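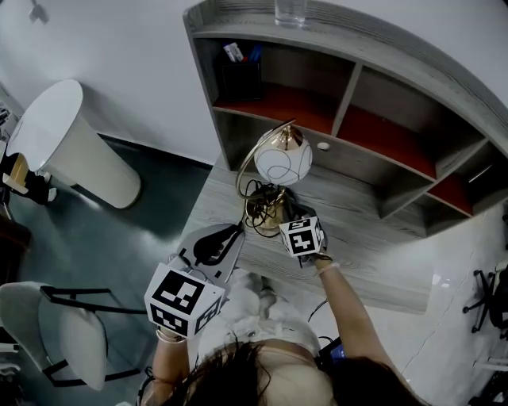
The Trandton standards office has today, 15 Dec 2018, issued its guidance on hand-held gripper work at desks and tables. The main points are set out in the posts that follow. The full text runs to 18 pages and will be sent to every site lead.

1/ Scope. The guidance covers any session in which a person carries a gripper in the hand and works on ordinary household or office objects. It does not cover fixed arms, which remain under the July rules until those are revised.

2/ Who may work. An operator must have completed the Jilau induction and must have a signed record of it on file at the site. Site leads may not sign their own record. An induction completed at another site is accepted if the record can be produced on request.

3/ Markers. The printed faces of each marker cube are to be kept clean and free of tape, labels and pen marks. A cube with a scratched, lifted or faded face is to be withdrawn and replaced as a whole. Single faces are not to be reprinted and stuck over the old one.

4/ Wrists and sleeves. Bracelets and bands may be worn if they sit close to the wrist and do not cover any part of a marker. Loose bangles and long open cuffs are to be removed or pinned back. We received many questions on this point during consultation and the wording has been made plainer as a result.

5/ Hair. Long hair may be worn down provided that it does not fall in front of the head camera or reach the jaws when the operator leans forward. Where it does, it is to be tied back before work continues.

6/ Cables worn on the body. Any lead running across the operator's clothing should have enough slack for a full reach with either arm and no more. Sites that use clips should place them above the waist.

7/ Lamps and other mains items. Lamps are permitted as work objects. The operator is to check the flex and plug before starting. Where cable is heaped at the base of a lamp, the heap may stay if it is part of the setting, but the operator must be able to say where each end goes. Jaws are not to be closed on a cable that is live.

8/ Glass. Glass shades, tumblers and the like may remain within reach. They are to be handled by the base or stem wherever the object allows it. Broken glass ends the session. The area is to be cleared by hand with gloves and a brush, never with the gripper.

9/ Floor and furniture. Chairs, side tables and castor bases may stay where the household or office keeps them. The operator walks the route once before putting on the equipment. Polished floors call for closed shoes with a rubber sole.

10/ Time. No operator is to work for longer than 70 minutes without a break away from the equipment. The break is to be written in the log at the time it is taken. Sites had asked for a longer limit and we have declined.

11/ Logs. The review by Esquivel examined 2,712 log entries from our sites and found 600 with no name in the operator field. From now on an entry without a name will be returned to the site and the session will be held back until it is corrected.

12/ Jaw checks. Both jaws are to be opened and closed fully before the first task, and again after any knock or drop. Sites using the Fernisetti check sheet may continue to do so. The sheet is to be kept with the log - a copy stored elsewhere will not be accepted at inspection.

13/ Reporting. Any pinch, shock, trip or breakage is to be reported to the site lead on the same day, however slight. Reports go to the standards office unedited.

14/ Questions on the text should be addressed to Heather Hollis at the standards office. Please give the section number and the name of your site. Replies of general interest will be added to this thread.

15/ A correction to post 6: the limit on slack applies to leads worn on the body only. Leads between a desk and a wall socket are dealt with under post 7.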